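The Towel Drawer, and Other Places I Lose an Afternoon

I own too many towels. I don't mean the big bath ones, I mean the little ones, the cloths and squares and rectangles that multiply under the sink and turn up in the glove compartment, in coat pockets, once in the bread bin. When I moved apartments in October I packed two whole boxes of them, and my friend Fadwa Ashour, who was carrying the boxes, asked if I was opening a car wash.

I wasn't opening a car wash. But I did start wondering where they all came from and which of them I'd miss, so I made myself a little project. I would fold every cloth in the place, properly, and see which ones I reached for first when something spilled. It took most of a weekend and I enjoyed it far more than I should admit in print!

The old cotton dish towels went first. I love them — my grandmother's were so thin you could read through them — but mine are the cheap kind that push water around the counter and leave fluff on every glass. Six of those became rags. The waffle weave ones stayed, mostly for bread dough. Then I got to the microfiber, and this is where people get worked up.

Prasanna Haque cleans vacation rentals up and down our bit of coast and she won't hear a word against it. She keeps a stack in her trunk, sorted by color (bathroom, kitchen, glass, don't ask), and she washes them on their own, no fabric softener, ever. "Softener kills them," she told me. "They go slick and then they're just a scarf." I had been using softener on mine for years. I went home and felt them and she was right, they had gone slick.

So I bought new ones. I got a pack of 10 thin ones from Ukeo, which are fine for windows and useless for anything deeper than a coffee ring, and then two thick ones from a stall run by a man called Ayman Shehata, who also sells dog beds. The thick ones are a different animal. One drank almost a full mug of tea off my kitchen floor before I'd finished swearing. They do take forever to dry, though, and they will pick up every crumb and cat hair you own, so shake them outside before they go in the machine.
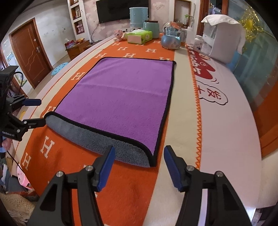

Two-sided towels are the ones I'd tell you to look for, if you only buy one kind. You get a different surface on each side, and you can tell them apart by feel with your eyes on something else. The purple one with the black edging, lying on the orange runner with the H's all over it, has a corner turned back, and you can see the plush gray underneath. I like a contrasting back like that because it keeps me honest about which side has already been on the floor. Gray also forgives a lot. My cream ones looked ancient by the second wash.

Folding is its own argument. I fold in thirds, then in half, and stand them up in the drawer like file folders, so I can see every edge. Fadwa rolls hers. Evie Clegg, who lives downstairs and has twin toddlers, throws hers in a bucket by the back door and says she has never once been short of a towel, and I have to say I've borrowed from that bucket more than once since I moved in. The bread bin is back to holding bread, at least, and the glove compartment gets one thick towel and no more.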